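From: Kovačević
To: Wirkumley Allotments list
Date: 11 Apr 2026
Subject: Re: [wirkumley-plots] Potting bench height, and what to do about the top

> Hi all, I'm finally replacing the bench in my shed. The old one was
> built for somebody a good deal shorter than me and my back has had
> enough of it. Two questions. How high do you make yours? And do you
> leave the top bare, or put something over it? I've got a nice pale
> board left from the kitchen and it seems a shame to cover it up, but I
> also don't want to wreck it with wet compost in the first month.
> Thanks, Plot 14

Oh good, a bench question! I've built three of these now and got the first two wrong, so I have opinions (sorry in advance).

Height first. Stand up straight in the boots you really garden in, let your arms hang, and bend your elbows. The bench should come a hand's width below your elbow. Don't copy the number out of a book. My second bench came straight from a magazine plan and I spent a whole January hunched over it sowing onions, and by the end of the month I was doing half of it on the kitchen counter, which did not make me popular at home.

If you fill a lot of deep pots, go a little lower still, because what matters is where the rim of the pot ends up and not where the wood is. A friend over in Dreritberg has hers in two levels, low on the left for the big pots and higher on the right for seed trays, and I'm so jealous of it.

Now the top. I'd leave your nice board bare and stand a metal bin or a deep tray on it to do the messy part in. The mix stays inside, you can scrape it all back to one corner when you're done, and the wood only gets the crumbs. Gray sheet metal on pale wood looks pretty smart too, if you care about that kind of thing, and I do.

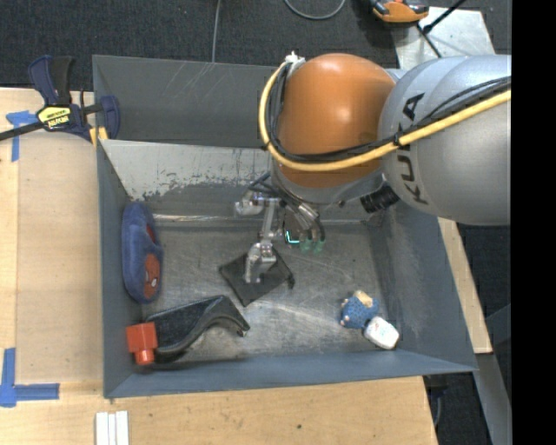

Vol. 31, No. 2, p. 17

Whatever you use, check the edges before you go sticking your bare arms in. Mine came with a rim like a bread knife and I ended up splitting a length of old hose and pushing it on all the way round. Been fine ever since. I wouldn't drill drain holes either, I did that to my first one and the water just went straight through onto the board I was trying to protect!

For the finish, two thin coats of Teltier oil, a day apart, and then another one every spring if you remember. I remember maybe one year in three. It goes a bit darker than you'd expect, so try it on the underside first. And do the end grain, twice if you can stand it, that's where my first bench started to go soft.

Oh, and legs. Put them on a slab or a couple of tiles and not on the dirt. I know you said shed, but half the sheds up our end have more dirt than floor.

I still have two decent offcuts of two-by-four and a box of coach bolts if they're any use to you. They're behind the water butt on my plot, under the green tarp. Just help yourself, and please put the brick back on the tarp or it ends up in the brook.

Kovačević
Plot 22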